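Wet wipe packs, shelf racks and the gripper that finally did the job

I've had a few emails asking which gripper to start with if you're setting up a small arm in the shed or the stockroom, so this is a long one. Grab a cuppa.

First tip, and it applies whatever you buy: test on the things you'll be picking up every day. I wasted two whole weekends on foam blocks and timber offcuts (lovely square edges, every grip perfect!) and then put the same arm in front of a rack of wet wipes and it fell in a heap. Soft packs squash, they slide over each other, and the plastic wrap crinkles into a new shape each time you touch it. If you can get a pack of wipes up off a stack and back down again, you can handle most of what's in a kitchen cupboard.

Do it by hand before you program anything. Clip your camera on somewhere near eye level, tidy the shelf the way you normally would, and then watch it back slowly. I thought I knew how I picked up a pack of wipes. I didn't! There's a lot of steadying going on with the hand that isn't doing the lifting, and the top pack comes up on a tilt.

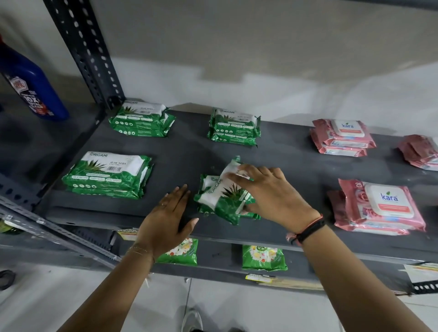 Aloe packs by hand: one palm on the shelf, the other tipping up the top pack.

Now, the grippers. I tried four.

The Foser two-finger. Cheap, sturdy, comes with hard plastic pads. Take the pads off straight away and glue on strips of non-slip drawer liner, the bobbly rubber kind. Mine went from dropping nearly everything to holding a pack by its short ends quite nicely. Don't close it all the way on a soft pack or you'll pop the lid open. I set the force low, and went up a notch at a time until the pack stopped slipping, then left it there.

The Okoro suction cup. I had high hopes, and it's a beauty on a flat, stiff lid. On a soft wrapper it leaks like an old garden hose, and a printed seam under the cup is enough to ruin the seal. A bigger cup with a bellows helps a bit. Wipe the cup with a damp cloth before each session, dust is its worst enemy.

The Plernau soft fingers. These are silicone and curl around things, and they were the gentlest of the lot. The trouble is room. They splay out before they close, so if your stacks are side by side they'll knock the neighbours over. Leave a gap of two fingers between stacks and they're great. They also pick up fluff like nobody's business, so keep them in a zip bag.

The last was a flat scoop that Vandana Pal cut for me from an old baking tray. She filed the front edge thin and I bolted it to the Foser in place of the lower finger, so it slides under the pack while the top finger presses down. It's ugly and it's the one I still use. Sand the corners well or it'll slice your packaging, ask me how I know.

Cameras next. I started with one looking straight down from above the rack, and it couldn't tell one pack from three in a stack. Moving it forward and tipping it so it sees the front edges of the packs fixed most of that. Shiny wrappers throw glare all over the place, and a sheet of baking paper over the lamp did more for me than any setting in the software. Colour is handy too. Green packs next to pink ones are a doddle to sort, but two greens with different printing will have you tearing your hair out.

For the controller I ended up with the Fedidura board. It cost me $69 second-hand and the buttons are big enough to use with gloves on. You can save a position by holding the arm where you want it and pressing the middle one. Label your saved positions with masking tape on the case, not just in the menu. By Friday you won't remember which was "shelf 2" and which was "shelf 2 better".

A few odds and ends:

Tape the arm's cable along the back of the bench. Mine caught on a rack upright and pulled a whole row down with it.

If your rack has a raised lip, measure it and add the height of the lip plus a bit to every lift.

Keep liquids off the shelf you're testing. Bottles of cleaner go somewhere else until you trust the thing.

Write down every drop and what was in the gripper. I've logged around 2000 picks in an old exercise book, and flicking back through it is how I spotted the pad trouble on the Foser.

Next up I want to try the scoop on bags of rice. If you've had a go at that, leave a comment and tell me what thickness of metal you used.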